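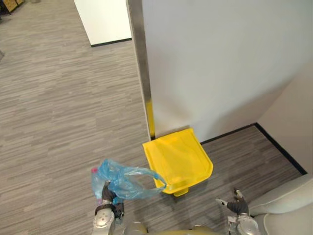 Light-blue bag with a bottle in it, by the yellow bin.

Kurimska stacking bin set, eight months in

I wasn't going to review a bin. I had a half-written post about tomato seedlings sitting here, but then my sister-in-law asked me which bins we'd ended up with, I sent her a message so long she replied with just a thumbs up, and I figured I may as well put it somewhere useful.

So, the Kurimska stacking set. It's two tubs, one on top of the other, on a base with castors. The top one tips forward when you pull the lip and the bottom one has a flap at the front. We bought ours at Prendergast's in Gundgate (the big one out past the servo, because the little one in town only had the grey). It replaced a cardboard box next to the fridge that had been our recycling system since we moved in, and which had gone soft at the bottom more times than I'd like to admit.

We use the top for ordinary recycling and the bottom for refund containers. If you're in a state with the 10 cent scheme you'll know how quickly those pile up, especially once summer hits and everyone's on the mineral water. Before the bins I'd have bottles lined up along the laundry bench and a bag hanging off the back door handle, and another bag in the ute that I'd forget about until it rolled around on a corner. Having one spot for all of it has made a bigger difference than I expected from a couple of plastic tubs!

The good stuff first. They wipe out beautifully. The corners on the inside are rounded, so there's no gunky seam where the dregs of someone's ginger beer sit and attract ants, and if things do get grim you can lift the whole tub off and hose it on the lawn. The handles on the sides are deep enough to get proper fingers into. It's also narrower than it looks in the shop, and ours went into the gap between the pantry and the wall with enough room left over for the broom.

The tipping action on the top tub is really nice too. It has a bit of resistance about halfway, so it doesn't flop open and whack you in the shin, and you can nudge it with a knee when you've got your hands full of wet newspaper. The box says the hinge is good for up to 2000 openings, which sounded like heaps until I thought about how often this family opens a bin. I'll report back. No wobble in it yet.

Now the grumbles. The castors are rubbish. They're fine on the kitchen lino but the minute you try to get over the metal strip into the laundry, the front ones twist sideways and dig in. I've given up and just carry the tubs. One castor also popped out during the first month and rolled under the fridge, and I fished it out with a ruler. It pushed straight back in and has stayed put, but I don't love it.

The bottom flap is a bit mean. A regular bottle goes through no worries, a two-litre milk has to go in neck first at an angle, and a juice bottle of any size needs a squash beforehand. If you mostly buy big bottles I'd swap the tubs around, except you can't, they only fit one way. Why, Kurimska? They look like they should swap.

And then there's the bag situation. The set is supposed to take Kurimska's own liners, which have a drawstring and cost a ridiculous amount for something that leaves the house with the rubbish. I tried a roll and they do fit perfectly, I'll give them that. Mostly, though, I line the bottom tub with whatever handled bag is lying about, hook the handles over the front corners, and tie them together when it's time for the depot run. Thin bags slip down if you don't hook them properly. Bulldog clips fix it. We've also got a roll of Tarkham liners from the supermarket, and those are a touch short but stretchier, so they stay up better than you'd think.

Compared with the old Tarkham pedal bin we had at the last place, this is a much better thing to live with. That one was louder, it walked across the floor every time you stepped on it, and the inner bucket had a wire handle that came off in my hand halfway down the driveway. The Kurimska costs more but it holds more and it's quiet enough to use while the baby's asleep, and in a house this size that counts for a lot.

Would I buy it again? Yep, though I'd wait for a sale, and Prendergast's usually put storage stuff on special in September. I'd also leave the castors off from the start, because the base sits flat without them and you gain a bit of height under the bench.

8 out of 10 from me. The castors can have the other two.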